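Robot Programming II – Notes for Unit 5
Teaching by Demonstration: By Hand and by Remote Control
Instructor: Évan Jacquet
Revised Mar 29, 2018

Read before the lab. Bring your Unit 4 notes on coordinate frames, because we use them again in the exercise.

5.1 What we mean by a demonstration

In Units 1 through 4 you wrote motion as code: waypoints, speeds, gripper open and close. In this unit a person does the task and the robot gets a record of it. The record usually holds the position and orientation of the tool over time, the opening of the fingers, and one or more video streams. Joint angles are recorded too if the arm itself was moved.

A single run of the task from start to finish is called an episode. A set of episodes for one task is a demonstration set. Keep those two words apart in your reports. Last year several groups wrote "demo" for both and it was hard to grade.

5.2 Three ways to record

Guiding the arm. You put the arm in a free-moving mode and push it through the task with your hands. Joint angles come straight from the encoders, so everything you record is something the arm can reach. The weak points are that the arm is heavy to push, people tend to move one joint at a time, and your own hands are often in the camera view. In our lab the Goltcombe arm is the one set up for this.

Remote control. You move a controller, or a smaller copy of the arm, and the robot follows. Your hands stay out of the workspace. Delay is the main issue. Without force feedback you also can't feel contact, so people press too hard or stop short. Beginners need a practice period before their episodes are worth keeping. Plan on at least 7 practice runs per person before you start saving.

Hand-held gripper. You carry the gripper itself, with a camera fixed to it, and do the task directly. No arm is present while recording. It is the fastest of the three and you can take it to any table. In exchange, the tool pose has to be worked out afterward, and nothing stops you from making a motion the arm cannot make.

5.3 The tool pose problem

With a guided arm, the tool pose is found from the joint angles. With a hand-held gripper there are no joint angles. The pose is estimated from the video, often together with an inertial sensor. This works well when the camera sees plenty of fixed detail in the room and badly when it sees a blank wall or when you swing the tool quickly.

Practical rules for the lab:

Start each episode with the tool still for two seconds.
Move at the speed you would want the arm to move.
Don't cover the lens with your sleeve or your other hand.
If someone walks through the view, finish the episode and mark it in the log.

5.4 Grasping with soft fingers

Rubber pads give way when they close. This helps with thin or smooth objects, where a hard finger would touch at only one point. It also means the finger opening you record is not the exact width of the object. Two people gripping the same part can give readings that differ by a few millimeters, depending on how hard they squeeze.

For a part with a wide lip, grip below the lip and leave the rim clear of the pads. Hold the part upright before you lift.

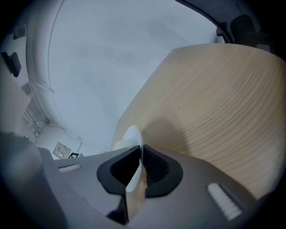 The height of the grip matters later, when the part is set down. If you take it too low, the fingers reach the table before the part is in place. If you take it too high, the part can swing. Pick one height, agree on it in your group, and keep to it through the whole set. Variation in where the part starts is useful. Variation in how you hold it mostly adds noise at this stage – we will come back to that in Unit 6.

5.5 How many episodes

For the lab task each group records 100 episodes, split evenly among the members. Change the starting position of the part between episodes. Failed grasps stay in the folder with the word "fail" in the log. They are left out of training but we look at them in class.

5.6 Lab exercise

Record your set with the Zondside software on the lab computers. Export with the default settings. Then plot the finger opening against time for any 5 episodes and mark the moment of grasp and the moment of release on each plot.

Write one page on the following: where the plots agree, where they differ, and whether the difference comes from the part or from the person holding the tool.

Reports are due the first week of April. Hand them in through the course page.

Reading: El Fassi course reader, chapter on imitation, first half only. The section on the Nullitz controller is optional, but read it if your group chose remote control for the final project.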